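Dritmont Clear Penetrating Sealer for Concrete Floors

14 litre drum, item 2836

If you've ever swept a bare garage slab and watched the dust settle right back where it came from, you already know why we carry this one. Dritmont is a clear, water-based sealer that soaks into concrete and hardens the top of it, so the floor stops shedding that fine grey powder onto your boots, your tools and everything on the bottom shelf. We've had it on our own shop floor for three winters now, road salt and all, and we still like it as much as the day we put it down!

It doesn't leave a film. Your floor stays the colour it was, with no gloss and nothing to peel up under hot tires (the reason so many of us have given up on garage paint). A broom glides over it afterwards, and a dropped bolt is a lot easier to find.

One drum covers 298 square feet with two coats on a smooth trowelled slab. Rough or broom-finished concrete is thirstier, so buy the second drum if yours feels like sandpaper. Unopened drums can come back.

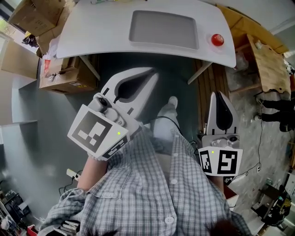

Checked shirt, light grey trousers and a grey concrete floor.

Putting it down

Sweep, then scrub with the Stista degreaser and a stiff brush, paying attention to the spot where the car drips. Rinse well and let the slab dry overnight. Sprinkle a little water on it the next morning. If the water darkens the concrete within a minute or two, you're ready. If it beads, there's an old sealer or some oil in the way and you'll need to scrub again or strip it.

Roll or spray the first coat until the surface looks evenly wet, and push any puddles along with a soft broom before they dry white. Wait 2 hours and go again. You can walk on it that evening in clean shoes, but give it three days before you park on it.

The slab needs to be above 10 degrees the whole time, and that means the concrete itself, which lags well behind the air in spring. In March we tell most people with an unheated garage to hold off a few weeks. Basements are fine all year.

Good to know

Suits garages, workshops, basements, cold cellars and covered porches. Not for asphalt, glazed tile or anything already painted.

New concrete should be at least a month old.

Rollers and trays wash out with warm water. Wipe splashes off glass and aluminum right away, they etch!

Keep the drum from freezing. Once frozen it goes lumpy and won't come back.

Goes well with

Stista degreaser, 4 litre jug
Metwally soft-bristle floor broom, 24 inch
Joltar pump sprayer with the fan tip (the cone tip spits)

Pickup at the counter or local delivery. The drum is heavy and has one handle, so bring a friend or a dolly and we'll gladly help you load it.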